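Jokora Bench
Two-arm task planning and control software for workbench jobs

Version 4 is out in March, and it's the release we've been wanting to make since we started! If you've used Jokora on a single arm, most of it will feel familiar. What's new is that both arms now live in one plan, with one clock, and you can mix end effectors between them. A hand on the left and a two-jaw gripper on the right is a perfectly good setup, and we run that way a lot ourselves.

What it does

Jokora Bench sits between your perception stack and your joint controllers. You give it a goal in terms of things on the bench (put the screwdriver in the cup, hang the scissors on the board) and it works out which arm should go, how that arm should hold the thing, and where the other arm needs to be in the meantime. Then it streams trajectories and keeps checking them against what the head camera sees.

The planner runs on an ordinary workstation. You don't need a GPU for planning, only for the perception module, and you can swap that out for your own if you already have one you like.

Tool pegs, cups and hooks

Pegboards used to drive us up the wall. All those little round holes look like texture to a stereo matcher, and the depth map comes back full of bumps that aren't there. Lockyer, our perception module, now fits the board as a plane first and then looks for whatever stands out from it. Handles in a cup, pliers on a hook, a roll of tape on a peg - each gets its own pose and its own approach direction, and the board behind becomes a keep-out surface that the wrist won't cross.

Lockyer ships with 196 tool models. These cover the usual screwdrivers, pliers, scissors, snips, hex keys and tape, in several sizes. If your tool isn't in there, set it on the bench, run the capture wizard and turn the tool when it asks. You'll get a usable model with grasp candidates at the end, which you can edit by hand in the viewer (drag the arrows, delete the silly ones, save).

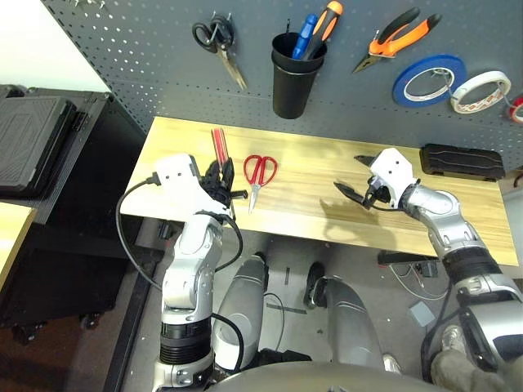
Hand on the left, two-jaw gripper on the right, red-handled scissors on the bench between them.

Mixed end effectors

Every end effector is described in a plain text profile: reach, opening, finger count, payload, where the cable leaves the wrist. The planner reads both profiles and scores each object for each arm. Slim things lying flat usually go to the jaws. A handle you want to keep upright while something else happens often scores better for the hand, because more contact points mean less tipping. You can override any of it with one line in the task file:

prefer left for screwdriver
never right for scissors

We kept this deliberately boring. Jolene Pomare wrote the first version of the task language over a weekend and it had loops, conditions, macros, the lot. Then we watched people use it, and what they typed was mostly "prefer" and "never". So that's what got the attention, and the loops are still in there if you want them.

Cable-aware motion

This is my favorite part of the release. External cables on a forearm have slack, and slack catches on things. In the profile you can now mark where a cable leaves the wrist and where it's tied down, plus how long the free section is. Hakgate, the motion layer, treats that section as a soft volume that swings with the arm. It will happily pick a slightly longer path to stop a loop from sweeping across the bench, and it limits wrist roll so you don't wind the cable up over a long session.

It isn't a cable simulator. It won't tell you the exact shape of the loop, and if you leave a whole yard of slack it'll get very cautious and slow. Tie the cable down sensibly and it works great.

Shared workspace

The two arms reserve space on the bench as they go. Reservations are small and short, so one arm can be reaching in while the other is backing out, and you don't get that awful stop-and-wait behavior where one arm parks itself until the other is finished. In the viewer, reservations show up as colored blobs over the bench. Turn them on the first time you run a new task! You'll learn more from watching those blobs for five minutes than from reading the manual.

The body of the robot is part of the model too. If you're running a humanoid, load the leg and torso geometry and the arms will keep clear of the knees when they come back in low. This was a request from Declan Cosgrove's team at Mundham, who had been doing it with a hand-drawn box.

Shadows

Overhead lights put a hard shadow of the gripper right next to the thing you're trying to pick up, and on a pale bench top it's a very convincing dark object. Lockyer now takes a rough light direction (click the lamp in the viewer, or type it in) and predicts where each arm's shadow should land. Dark patches that match get ignored. Black cases and black-handled tools close to the shadow are still the hard case, and you may see a pose jump by a little when the shadow passes over one. We're working on it.

Requirements

Workstation: 64-bit Linux, eight cores, 32 GB memory
Perception: any supported GPU with 8 GB or more
Cameras: one head camera minimum, wrist cameras optional
Arms: one or two, six or seven joints each
Controller link: position or velocity streaming, 400 Hz recommended
Disk: 37 GB with all tool models installed

Lower streaming rates will work. Motions come out a bit softer and the planner leaves wider gaps between the arms.

What's in the download

The planner, Lockyer, Hakgate, the viewer, the capture wizard, profiles for common hands and grippers, and a folder of sample tasks. The samples are worth opening even if you plan to write your own. "Tidy bench" is the one to begin with. "Handover" is the fun one, but please run it at low speed until you trust your calibration.

The manual is 572 pages, which sounds terrible, I know. Most of that is the profile reference. Chapters one through three get you to a first pick, and the calibration chapter is good reading before you blame the planner for anything.

Upgrading from version 3

Single-arm task files load without changes. Profiles need converting once, with the converter in the tools folder, and it leaves your old files alone. Two things to check by hand afterward: the cable section, which comes in empty, and the bench height, which is now measured at the top surface and no longer at the frame.

Saved grasps carry over. Saved trajectories don't - the timing format changed when we went to one clock for both arms - so re-plan those and save again.

Known issues in this release

Clear tape and shiny blades can drop out of the depth map under strong light.
The viewer forgets its window layout if you unplug a second monitor.
Tools stacked on top of each other are found as one object about as often as two. Spread them out for now.

Related pages: Hakgate motion layer, Lockyer tool library, profile format, release notes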